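Plavora cell notebook: grasp planner, egg tray task
Last updated: November
3 min read

Entry opened at 2:12 p.m.

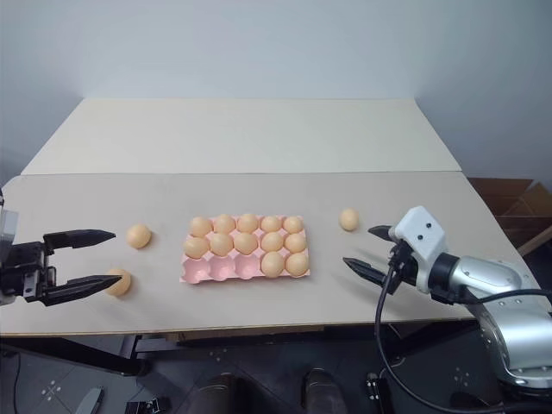
The purpose of the afternoon session was to test the revised arm assignment rule in the Skiltov planner. The previous rule divided the table at the tray centerline. It has been replaced by a cost based on travel distance and wrist rotation, with a penalty whenever both arms request the same row.

The detector reported 12 occupied cells and three loose eggs, which agrees with the table. Open cells are all in the front row, on the left. The loose egg on the right therefore sits just beyond the open fingers of the right arm, needing only a short reach, and the planner selected the reach. Planning time was 242 ms, against 628 ms under the old rule.

The egg touching the lower left finger remains a concern. The segmentation mask merges with the fingertip, and the pose estimate should not be trusted until the gripper has backed away. A retreat step of 5 mm is to be added before the second detection pass.

Open item: confirm that force limits are read from the Virnumetti configuration file at startup.

Comments (2)

Please log the row penalty value with each run.

Does the retreat step apply to both arms? The entry only covers the left.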